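Zidorley Robotics Software, Unit 5: From Wrist Video to Gripper Trajectory
Handout revised 6/29/21. Instructor: Siu-ming Cheng. Lab: Sakda Thongsuk.

5.1 What the pipeline has to produce

By the end of this unit your code should take one recorded episode and return a table of tool poses with a gripper width at each time step. The policy code in Unit 6 reads that table and nothing else, so a wrong frame or a wrong clock shows up there as a robot that reaches smoothly to the wrong place.

The stages are calibration, pose tracking, width estimation, resampling and export. Each one writes its own file. Keep them separate. If you merge tracking and width estimation into one script you will rerun the slow half every time you change a threshold in the fast half.

5.2 Lens model

The wide lens does not fit a pinhole model with two radial terms. Use the fisheye model in the Catora library and check the residuals by region, not as a single mean. A mean under one pixel can hide errors several times larger near the corners, and corners are where most of the tracked background points lie when the tool is close to an object.

Do not undistort the full video before tracking. Resampling blurs the outer pixels and throws away part of the view. Detect features in the raw image, then map the points through the lens model.

5.3 Pose tracking

The tracker needs static texture. Brick with recessed accents gives plenty of corners, but a repeating pattern also gives plenty of wrong matches, so run the ratio test before the geometric check. Glossy floors are a separate problem. Reflected ceiling lights produce features that move with the viewpoint, and they are consistent enough with each other to survive a loose inlier threshold. People in view are usually rejected as outliers if they cover a small part of the image.

Mask the gripper. Its fingers and housing stay nearly fixed in image coordinates while everything else moves, and an unmasked tracker will happily conclude that the tool is standing still. 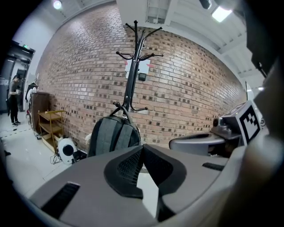

Does the mask have to be redrawn for every episode?
One mask per tool is enough, provided it covers the fingers over their full range of travel. Redraw it only if the camera mount or the fingers are changed, and store it next to the calibration file.

5.4 Gripper width

Width comes from the fiducial markers on the gripper. Detect the markers, recover their positions in the camera frame, and take the separation along the jaw axis. Subtract the offset measured with the jaws closed.

Markers drop out under motion blur or when the exposure swings near a bright ceiling light. Gaps of up to 5 time steps may be filled by linear interpolation. Longer gaps are flagged and the episode is split at the gap. When only one marker is visible, assume symmetric travel and set the confidence column to 0.5. Do not leave it at 1.0 – the loader in Plolenard treats that value as fully observed.

5.5 Clocks and resampling

Video and inertial data carry different timestamps. Estimate the offset by correlating angular speed from the two sources, then apply it once, at export. Students in the March section applied it in both the tracker and the exporter, and lost almost two lab periods to the result.

Policy input is a window of 16 poses expressed relative to the current tool frame. Interpolate position linearly and rotation with slerp. Quaternions q and -q are the same rotation, so fix the sign between neighbors before interpolating.

5.6 Lab work

Use the Lo episode set on the course drive.

a. Run the tracker with and without the mask and plot tool position for both.
b. Report the fraction of time steps with no valid width.
c. Shift the inertial clock by 2 time steps and describe the effect on the tracked rotation.

Submit plots and the export file. Code goes in your own branch – Sakda will not grade anything pushed to main.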